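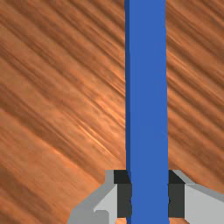

25 July 2023

Long day, good day, and I'm writing this with my shoes off and the fan going. We finally got through the full set of 500 simulated trials for Zondo, the bar task, and Sekar Goh was kind enough to sit with me through the last stretch — he brought mango, bless him. The new policy missed 19 of them, where the January one missed far more than I like to remember.

What I keep turning over is the angle of the bar. When it starts lined up with the fingers, things go along nicely, and when it starts well off, the wrist seems to dither. Florencio Tejada thinks we should train on more of the crooked starts and leave the reward alone for now, and after arguing for most of lunch I've come round to him.
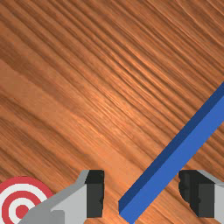

Wrist view, bar lying at a slant between the open fingers, target at lower left.

I've put the crooked ones in their own folder and started a fresh run, seed 1735, which ought to be done by breakfast. Must remember to write back to Salow about the January numbers, and to call Mom.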